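**Drarell ward by-election – polling place moved AGAIN**

**jolien_h** wrote:
Card came this morning. We're not at the library any more, we're at the Prumeo building on the ring road. Third change since I moved here. Is this everyone in Drarell or just our end?

**marshlane** wrote:
Everyone north of the canal I think. Notice went up on the council site March 23, 2024, small print, bottom of the page. Nothing through the door till now.

**PYKuo** wrote:
South side still has the school. So half the ward walks round the corner and the other half gets a dual carriageway. Great.

**Tunnock** wrote:
It's got parking. Library never had parking. My mum can't do the library steps and had to be helped up last time, so from where I'm sat this is an improvment.

**jolien_h** wrote:
Parking is fine if you drive. Plenty at our end don't. The number 4 bus stops on the wrong side and there's no crossing till the roundabout.

**Tunnock** wrote:
Postal vote then. Takes two minutes to fill in.

**marshlane** wrote:
Shouldn't need a postal vote because someone at the town hall picked a daft building.

**dalva c** wrote:
Former poll clerk, did a few of these. It won't be one person picking. They have to find somewhere that's free all day, 7 till 10, has level access, toilets for staff, heating that works. The library has the new boiler going in. I asked. Also the old room was horrible when it got busy, one door in and out, queue backing into the children's section.

Doesn't mean Prumeo is right. Just saying there's usualy a dull reason.

**PYKuo** wrote:
Fair. But why not the Methodist hall? Level, heated, on the right side of the road.

**dalva c** wrote:
No idea, ask elections office. They do answer. Ring, don't email.

**redbrick** wrote:
Last by-election in Jitholm was won by 301 votes. If the long walk puts off even a chunk of the north end that matters. And we all know which way the north end votes.

**Tunnock** wrote:
Here we go

**redbrick** wrote:
What? Not saying it's deliberate. Saying it has an effect.

**Tunnock** wrote:
You said "we all know which way". That's saying it's deliberate with a wink.

**redbrick** wrote:
It isn't. Whichever lot it hurts I'd say the same. I said so when they shut the one on Weir Street and that hurt the other side.

**marshlane** wrote:
He did tbf, went on about it for weeks

**latrice.w** wrote:
Turnout's the thing for me, never mind who wins. People round ours say what's the point, it's one seat, council's hung anyway. But a hung council is exactly when one seat counts? The library hours vote would have gone the other way with one more hand up.

Knocked on doors last June for the county one. Most common answer wasn't "I hate them all", it was "oh is there one on". Card had gone in the recycling with the pizza leaflets.

**jolien_h** wrote:
This. And now the ones who do know will turn up at the library out of habit.

**dalva c** wrote:
There should be a sign at the old place on the day. Should be. One year ours blew into the hedge by nine.

**PYKuo** wrote:
OK rang them. Waited ages, nice woman though. So – Methodist hall was asked, already booked, playgroup, they didn't want to cancel. Prumeo is this election only, she says. Place review is in June and anyone can write in. She also said they've asked highways for a temporary crossing, not confirmed.

**redbrick** wrote:
"not confirmed" = no

**PYKuo** wrote:
Probably. Still going to write in for the review.

**marshlane** wrote:
The walk's 700 metres from the top of Canal Street btw, just did it with the dog. Not terrible. The last bit along the verge is though, no pavement, mud. Wouldn't send anyone with a pushchair.

**Tunnock** wrote:
Right well I'll drive people if they want. Got the car that day, 2 spare seats once mum's in. Any party, don't care, just don't talk about it in the car.

**jolien_h** wrote:
That's really kind, might take you up on it for next door. She's voted in every one since she was 21 and she's not missing this.

**latrice.w** wrote:
Can do evenings, from six. Message me. And photo ID!! Two people on my road got turned away last time and only one went back. Bus pass is fine if it's the older person's one, not the student sort.

**redbrick** wrote:
I'll print a notice for the library window if they'll let me. Plain one, place and times, no party stuff before Tunnock starts.

**Tunnock** wrote:
Wasn't going to say a word. Put the ID bit on it as well, big letters, and spell Drarell right this time
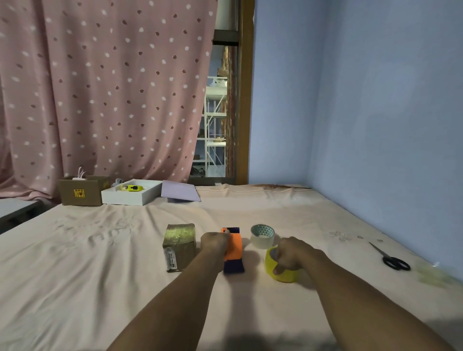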